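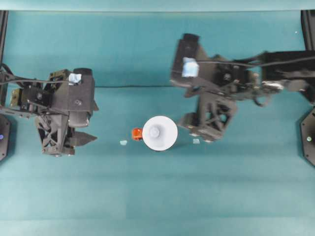

*Two black arms over a teal tabletop*

**The Weklow Stairs**

Ruaridh Chisholm read the saying out twice, because he loved it so much. "Climb as if the tea were at the top!" It was on page nine of a little book of sayings he'd picked up at the Weklow market, and whoever wrote it had signed only as Arruda.

"Who's Arruda?" asked Frans De Smet, who was lacing his shoes.

"No idea! A philosopher? A goatherd? There's another one further on about turnips and it's wonderful." 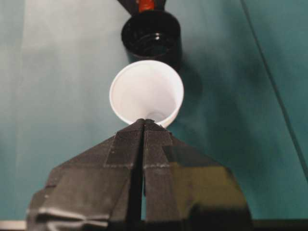
Frans had come to go running. He had a plan for January, with distances in it, and he had said nothing at all about turnips. But Ruaridh was already out of the door in his slippers, book in hand, heading for the stairs up the hill – all 166 of them, wet and shining and glorious.

"You'll break your neck," Frans called.

"Page 8!" Ruaridh shouted back. "'The neck is for looking up!'"

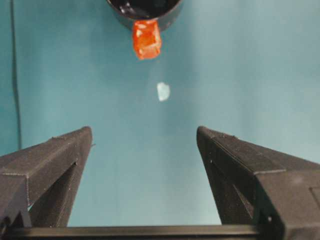 *286 words*

They climbed. Frans climbed properly, breathing through his nose, and Ruaridh climbed like a man at a fair, stopping to read aloud to a cat, a postbox and a woman carrying leeks. She wanted to hear the turnip one again, so he read it again, with gestures, and she laughed so hard she had to put the leeks down on the wall.

By the second landing Frans had stopped looking at his watch. By the third he had asked for a turn with the book.

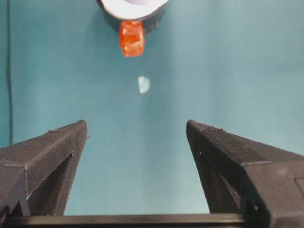
"'Walk with your friend until you've forgotten your knees,'" he read, rather well. He turned the page and went quiet, then grinned – a huge grin, the first since Christmas.

"What? What does it say?"

"I'll tell you at the top," said Frans, and he tucked the book inside his jacket and ran, and Ruaridh went flapping up after him in his slippers, yelling for the ending.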